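**Saturday, notebook entry – handheld grippers, white table**

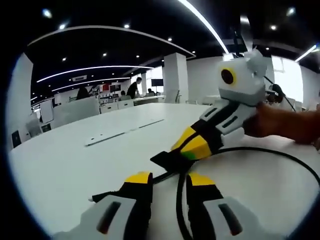 *Second gripper over the table, from the camera on the first. Cable still in the way.*

Came in to swap fingertips and stayed to argue with a cable.

Starting point: Flarkum (the left-hand unit) has been closing crooked since the last batch of pick-ups. Brenel, the other one, closes fine, which I put down to Harpreet having rebuilt it and me having rebuilt Flarkum.

Took both fingers off Flarkum. The left yellow tip had worked loose in the black section and was rocking when I pushed it sideways. Screw was in, screw was tight, screw was also too short. Found the right ones in the drawer marked "misc, do not use". Used them.

Fingers back on, closed the jaws on the 4 mm gauge block. Even contact top to bottom. Opened and closed it 20 times by hand and tried again: same. Then Harpreet picked it up, closed it once, and said it felt stiff. It does feel stiff. Dab of dry lube on the slides, wiped off most of it, now it feels like a gripper.

**Cable**

The black cable is a nuisance whenever both units are on the table together. It ends up in front of the jaws, and if it lies there during a recording we get a nice long clip of somebody picking up a cable. Tried:

- clipping it along the forearm. Works until you turn your wrist.
- feeding it down the long slot in the tabletop. Tidy, but then it tugs every time you reach for the far side.
- shorter cable. We don't own a shorter cable.

For now: slack goes to the right, and whoever is holding Flarkum checks before pressing record. I know how that sounds. The Lestance people sell a swivel clamp that might do it, and I've put one on the order list under the heading where I put things I'd like to see arrive in my lifetime.

**Cameras**

Cleaned both lenses with the proper cloth. Brenel's had a thumbprint on it, size and shape consistent with mine.

Redid the calibration on both. Flarkum's first attempt was bad enough that I assumed I'd printed the board at the wrong scale again. I had. Reprinted at 100%, checked with calipers, second attempt is fine. Old board is in the bin, torn in half so it can't come back.

Test session after that was 395 clips' worth of blocks and cups, from the Koutsoukos task list, split between the two of us. Two thrown out, both mine: forgot to open the jaws fully at the start, so the width reading had nothing to zero on. The rest look usable at a quick skim. I haven't checked the timestamps between units yet, so don't merge anything.

**Before anyone uses these on Monday**

1. Wiggle each fingertip. If it rocks, stop and find me.
2. Open fully, close fully, open fully, then record.
3. Look where the cable is.
4. Put the gauge block back in its box. It was in the coffee corner this morning and I would like not to know why.

Still open: timestamps, the swivel clamp, and a new label for the screw drawer. Harpreet suggests "misc, use".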